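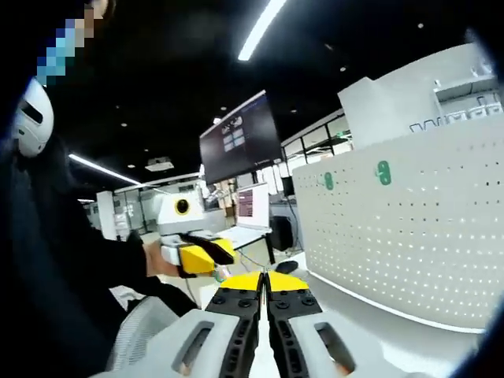 Mayuree asked why a metal spoon feels colder than a wooden one when both have been in the same drawer all night. The short reply is that they are at the same temperature. What differs is how fast each one takes heat away from your hand.

What heat does

Heat is energy that moves from a warmer thing to a cooler thing. It keeps moving until both are at the same temperature. The skin on your hand is usually warmer than the air in a room, so heat leaves your hand when you touch most objects indoors.

What your skin measures

Skin does not read temperature the way a thermometer does. Nerve endings just under the surface respond to the temperature of the skin itself. If heat leaves the skin quickly, the skin cools quickly, and you feel cold. If heat leaves slowly, you feel little change.

Conductors and insulators

A material that carries heat well is called a conductor. Most metals are good conductors. A material that carries heat poorly is called an insulator. Wood, cork, wool and still air are insulators.

When you hold the metal spoon, heat from your fingers spreads through the whole handle. When you hold the wooden spoon, only the thin layer under your fingers warms up, and after that very little heat moves.

A test at home

Put a metal spoon and a wooden spoon on a table in the morning. Leave them out of the sun until the afternoon. Touch both. Then tape a thermometer strip to each one and wait a few minutes. If the room is at 23 degrees Celsius, both strips should read close to 23. A room at 19 degrees works too, and the metal will feel colder still.

Words to know

Conductor: a material that heat moves through easily.
Insulator: a material that slows heat down.
Temperature: a measure of how hot or cold something is.

Next page: Why a wool sweater has no heat of its own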